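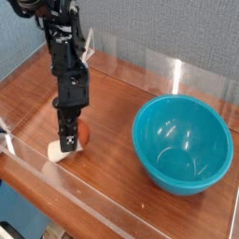
## 4. Setting Up and Balancing the Mount

This section covers the Gadum equatorial mount with the Grusta tripod and a telescope of up to 200 mm aperture. Read it through once before starting. The first assembly should be carried out indoors or in daylight.

**CAUTION:** Never point the telescope at or near the Sun without a certified full-aperture solar filter fitted to the front of the tube. Permanent eye damage can result. Keep the finder scope capped during all daytime work.

### 4.1 Setting up the tripod

1. Stand the Grusta tripod on firm, level ground. Grass is acceptable if the feet are pressed well in. Avoid decking, which carries footsteps to the eyepiece.
2. Turn the tripod until the leg marked N points north. Observers in the Southern Hemisphere should point the same leg south.
3. Extend each leg to the desired height and tighten its clamp by hand. Do not use pliers.
4. Fit the spreader tray and turn it until it locks.
5. Check the bubble level on the tripod head. Adjust one leg at a time until the bubble rests inside the ring.

**Note:** An exact level is not essential for tracking, but it makes later altitude and azimuth adjustments much easier to separate.

### 4.2 Attaching the mount head

1. Back off both azimuth bolts until there is room for the tripod peg between them.
2. Lower the mount head onto the tripod with the peg between the bolts. Keep one hand under the head until step 3 is complete.
3. Thread the central rod into the base of the head from below and tighten it. The head should turn with light resistance at this stage.
4. Set the latitude scale to the latitude of the observing site. Loosen one altitude bolt before tightening the other.
5. Slide out the counterweight shaft and lock it with the collar.

**CAUTION:** Do not force an altitude bolt against its opposite. The threads in the casting will strip, and this damage is not covered by the Zasska warranty.

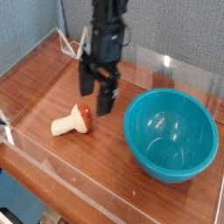 *Section text by Haris Memon, Technical Publications, Zasska. Revised Wednesday, November 13, 2019.*

### 4.3 Fitting the counterweights and telescope

The counterweights must always go on before the telescope, and the telescope must always come off before the counterweights. A mount loaded on the telescope side only can swing without warning.

1. Remove the safety screw from the end of the counterweight shaft.
2. Slide the first counterweight onto the shaft and tighten its knob. Add the second if the tube is the 200 mm model.
3. Replace the safety screw.
4. Lock both the right ascension clutch and the declination clutch.
5. Open the saddle fully. Tilt the dovetail bar into the fixed side of the saddle, then close the clamp against it.
6. Tighten both saddle knobs. Keep hold of the tube until both are secure.
7. Fit the finder scope, the diagonal (where used) and the eyepiece normally used for general viewing. Remove the dust cap.

**Note:** Balance is only valid for the equipment on the telescope at the time. Fitting a camera or a 2-inch eyepiece means the procedure in 4.4 should be repeated.

### 4.4 Balancing

Balance right ascension first.

1. Hold the tube and release the right ascension clutch. Turn the axis until the counterweight shaft is horizontal.
2. Relax your grip gradually. If the telescope side drops, move the counterweights outward. If the shaft drops, move them inward.
3. Repeat until the axis stays where it is placed, then lock the clutch with the shaft still horizontal.
4. Hold the tube and release the declination clutch. Turn the tube until it is horizontal.
5. If the front of the tube drops, lock the clutch, loosen the tube rings slightly and slide the tube back. If the rear drops, slide it forward. Support the tube throughout.
6. Tighten the rings, return the telescope to its upright position and lock both clutches.

For imaging, a slight bias toward the east side keeps the gears in contact and reduces backlash. Visual observers may disregard this.

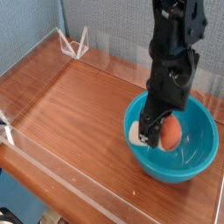

*Fig. 4-3. Gripper lowered into a turquoise bowl.*

### 4.5 Connecting the hand controller

1. Confirm that the power switch is off.
2. Plug the coiled cable of the Uniyal hand controller into the port marked HC. The port marked AUX has the same shape and must not be used.
3. Connect the power lead and secure it with the threaded collar.
4. Route all cables so that they hang clear of the tripod legs. Turn both axes slowly by hand with the clutches released and check that nothing pulls tight.
5. Lock the clutches and switch on. The display shows the Zasska name, followed by the firmware version.
6. Enter the date, local time, time zone and site coordinates. Select daylight saving time where it applies, as for a July session in most of the United States.

**Note:** An incorrect time zone is the most frequent cause of a failed alignment. If the mount slews to a point well away from the first alignment star, check this entry before anything else.

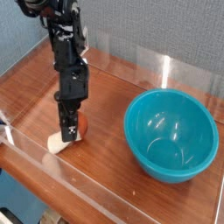
*Fig. 4-4. Gripper positioned at an egg-shaped object, with clear panels enclosing the workspace.*

### 4.6 Before the first session

- Let the telescope stand outdoors with the dust cap removed until it has reached air temperature. Larger tubes take longer.
- Align the finder scope on a distant treetop or chimney while there is still daylight.
- Check the tripod clamps again once the full load is in place.
- Carry a spare battery for the polar scope illuminator.

Polar alignment is described on page 52.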